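Streaming a Small Music Festival: What We Learned from Estow Online
Project report, Parveen Abbasi and Raffaele Vitale
Supervisor: Shiuli Dissanayake
January 15, 2021

1. Background

Estow is a one-night festival of new folk and electronic music, normally held in a church hall. The last edition went online and we were allowed to use its viewing records for our second-year project. We wanted to know how long people stayed with each act, and whether the order of the bill made any difference.

2. Method

The stream ran through a ticketing page called Druneo, which logs when each viewer joins and leaves. There were 14 acts. We removed test accounts and anyone who stayed less than a minute, which left 654 viewers. We then sent a short survey by email and got 225 replies. Chat messages (3057 in total) were sorted by hand into music, technical problems and everything else.

3. Results

Viewing was highest during the third act, a duo called Minami, and fell slowly after that. The largest single drop came in the break before Jonine, when the stream showed a title card with no sound. Several people wrote in the chat that they thought the night had ended. Sets with talking between songs held viewers better than sets without it, although the two longest sets were also the two with the least talking, so we can't separate these effects.

Survey replies were mostly positive about sound quality. The most common complaint was the start time, followed by the lack of a printed running order. 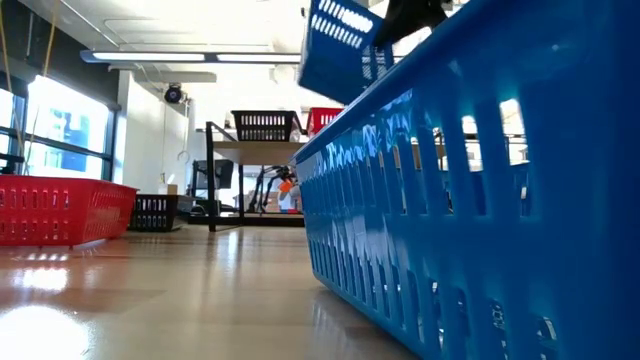
4. Discussion

The break is the easiest thing to fix. Shinji Yoshida, who mixed the sound, suggested a short recorded interview or a playlist -- either would show that the stream was still live. We would also put the running order on the ticket page.

Our figures count log-ins and not people, so a family watching together appears as one viewer. Survey replies probably came from those who enjoyed the night most.

5. Further work

Sadao Onishi has offered us the records from the spring edition. We would like to repeat the count with the breaks filled and see if the drop gets smaller.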